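How to Set the Intonation on an Electric Guitar

If your open chords sound fine and everything past the seventh fret sounds like a family argument, your intonation is off. A shop will fix it for you. So will a small screwdriver and an evening you weren't going to do anything useful with.

What you need

A tuner that shows cents, a screwdriver or hex key that fits your saddle screws, and a fresh set of strings. Old strings don't vibrate evenly, and adjusting a bridge to suit them is like tailoring a suit to a man holding his breath. I use the Clollar pedal tuner because it was in the drawer. A phone app will do if the house is quiet.

Before you touch the bridge

Put the new strings on, stretch them, and tune to pitch. Check the neck relief and the action first. Both change how far a string bends sharp when you fret it, so if you set intonation and then lower the action, you get to do the whole thing again. I have done it again.

Hold the guitar in playing position. Lying flat on a bench, it can read a hair different. Any chair without arms is fine. 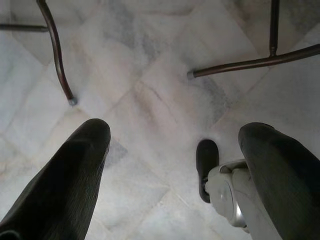 Marble floor and chair legs. Dropped saddle screws travel a long way on a floor like that.

Setting each string

1. Play the harmonic at the 12th fret, touching the string lightly right over the fret wire. Tune until the needle sits dead center.

2. Now fret the same string at the 12th and pick it with your normal touch. Squeezing as though the guitar owes you money will push it sharp.

3. If the fretted note is sharp, move the saddle back, away from the neck. If it's flat, move it toward the neck. Slacken the string a little first so the screw doesn't chew itself up.

4. Retune, then compare again. Go a quarter turn at a time once you're close.

5. Repeat for the other strings, then go back and recheck the first one, which will have drifted out of spite.

When the saddle runs out of room

This mostly happens on the low E. Try a lighter gauge, or take the spring off the saddle screw and trim it by a few coils. Tài Triệu, who taught me this on a secondhand Dolumano with a bridge like a rusty harmonica, flips the saddle around instead, and that works too if the slot allows it.

How close is close enough?

Within two cents, for most ears. You can chase zero, but the frets themselves are a compromise and the G string has never agreed to anything. Play a few chords up the neck, and if you've stopped wincing, put the screwdriver away.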